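Última actualización: marzo

A Blagoje Grgić lo conocí por un ventilador. El mío hacía un ruido de grillo enfermo, una vecina me dijo «llévaselo al croata del pasaje» y allí que me fui, con el ordenador debajo del brazo y bastante vergüenza. Aquello acabó en un café larguísimo, y como no tomé ni una nota, le pedí repetirlo con la grabadora puesta. Me dijo que sí, pero a las ocho de la mañana, antes de levantar la persiana.

Su taller se llama Stakalari y es tan estrecho que para sacar la silla de las visitas hay que mover primero la bicicleta. Le pregunto cómo se empieza en esto y se ríe. «Empecé estropeando cosas. El primer ordenador que abrí era de mi tío Babić y no volvió a encender. Tenía que haberle pedido perdón y le pedí un destornillador mejor».

Su tío, por lo visto, se lo compró. Y le llevó también dos radios viejas para que practicara, que Blagoje tampoco arregló, aunque de ahí sacó la costumbre de apuntarlo todo en una libreta: qué tornillo salió de dónde, qué cable iba primero. Todavía lo hace. Me enseña una página y no entiendo absolutamente nada (parece el plano de una ciudad dibujado en un autobús).

Hablamos mucho de dinero, porque yo quería hablar de dinero. ¿Sale a cuenta reparar? «Depende de lo que te cueste dormir», me suelta. Luego se pone serio: «Si la reparación son 300 euros, te digo que no. Si es limpiar, cambiar la pasta y poner una fuente decente, te digo que sí, y te dura. La gente viene ya convencida de que hay que tirarlo. Alguien se lo ha dicho por teléfono, sin verlo».

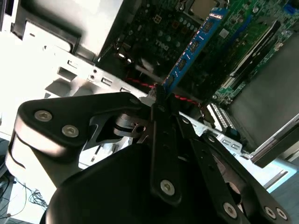

Lo que más le enfada son los precios de los recambios. Compra casi todo a Fomik, un distribuidor pequeño con el que se pelea por correo cada mes – «nos llevamos muy bien» – y guarda lo que puede de los equipos que le dejan para piezas. En la trastienda tiene 200 cajas etiquetadas a mano. ¡Doscientas! Le pregunto si sabe lo que hay en cada una y me pide que elija. Señalo una de arriba. «Bisagras de portátil, y un reloj que no es mío», contesta sin mirar. Acierta.

También da un curso las tardes de invierno, el Kokby, que se inventó con su hija y cuyo nombre no ha querido explicarme por más que insistí. Son dos horas y se sale sabiendo abrir tu propio ordenador y volverlo a cerrar. «Con eso me conformo. Que le pierdan el miedo a la tapa. Lo otro se aprende después, o me lo traen a mí».

Antes de irme le pregunto por mi ventilador, que lleva meses calladísimo. Quiere saber si le he quitado el polvo alguna vez. Le digo que claro, que muchas. Coge la libreta, busca mi página y apunta algo que no me deja leer.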